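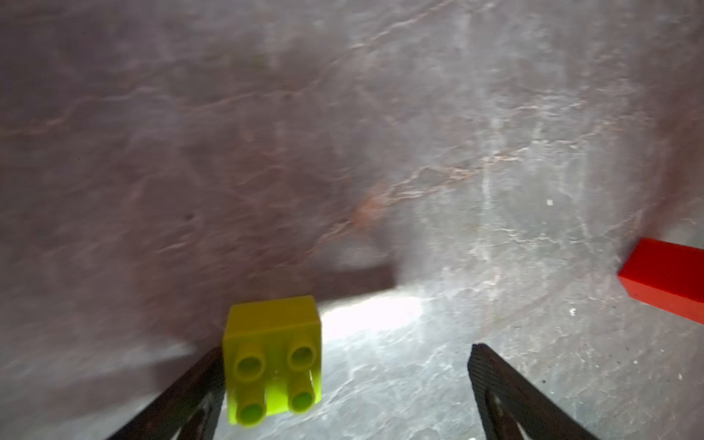
A yellow-green block with four studs, over a grey stone-patterned surface.

Big bricks find a second home at Skomstead's toy library

If you have a crate of chunky building bricks sitting in the loft, waiting for a grandchild or simply waiting, the toy library in Skomstead would dearly like to hear from you. It has spent the winter gathering up the large sort, the ones made for small hands, and on Sat 28 March it opens the doors of the old reading room on Wumbei Lane so that families can come and borrow them by the bagful.

The collection now stands at 2,210 bricks, all of them given by people in the town and the villages out towards Raltlow. They came in pillowcases and biscuit tins and, in one case, a very handsome leather suitcase that the owner would quite like back, please, if whoever tidied it away is reading this.

Dede Osei, who started the whole thing in November after a clear-out at home, had been hoping for enough to fill a few shelves. "I put a card up in the bakery window and thought I might get a couple of bags," she told us over a mug of tea, with the kettle already on for the next one. "Then I came back from the shops and couldn't get my own front door open. I had to go round through next door's garden and climb over the little wall, and I'm not built for little walls any more."

The sorting has been the long part. Every brick is washed in warm soapy water, left overnight on old towels and then looked over by hand for cracks or sharp edges. After that they go into piles, and the piles have been the cause of a good deal of friendly argument. Dede began by sorting according to colour, and found that she kept having to stop and ask people whether they would call a certain brick green or yellow. Lime has since been given a box of its own, and peace has returned.

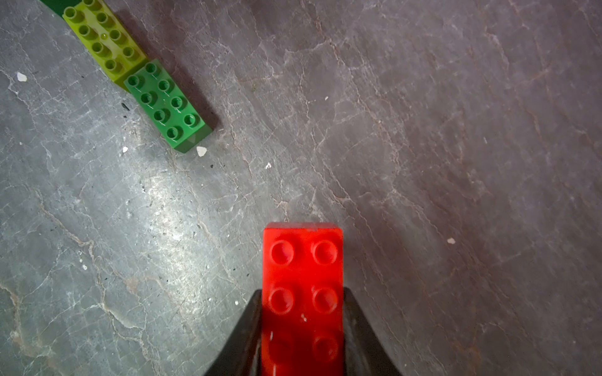 Size matters more to the children, she says. The small square ones with four studs are wanted for chimneys and for the tops of towers, and there never seem to be enough of them to go round, while the longer bricks with eight studs do all the heavy work of walls and bridges. Each bag goes out with a good mixture of both, and there is a short list tucked inside so that parents know what ought to be coming home again. A few scuffs are no bar at all. "If it clicks on and it stays on, we'll have it," said Dede. "My own children chewed half of theirs and those are still going strong."

Borrowing a bag costs £2 for the month, and the money goes on heating the room and on new drawstring bags, which are being run up by the sewing group at Taltitz House. Families who would find the charge difficult need only have a quiet word at the desk. There will be a play table out on the opening day for anyone who would like to try before they borrow, with squash and flapjacks in the side room, and grown-ups are very welcome to build as well (we are told the grandfathers have been practising).

Doors open at 10 in the morning and the room will stay open until everybody has gone home for their lunch. There is a ramp at the side entrance and space for pushchairs in the hall, though it does fill up quickly, so folding ones are a kindness if you have them. The number 99 bus stops at the end of the lane, and parking is easiest behind the chapel.

Dede would still be glad of more bricks, particularly the little square ones, and of wheels, windows and any animals that have come adrift from their farms. Donations can be left in the porch on any weekday morning. She does ask that people check the bottom of the bag first. So far she has come across a set of car keys, a christening spoon and somebody's library book, and the spoon is still on the windowsill in the reading room for its owner to collect.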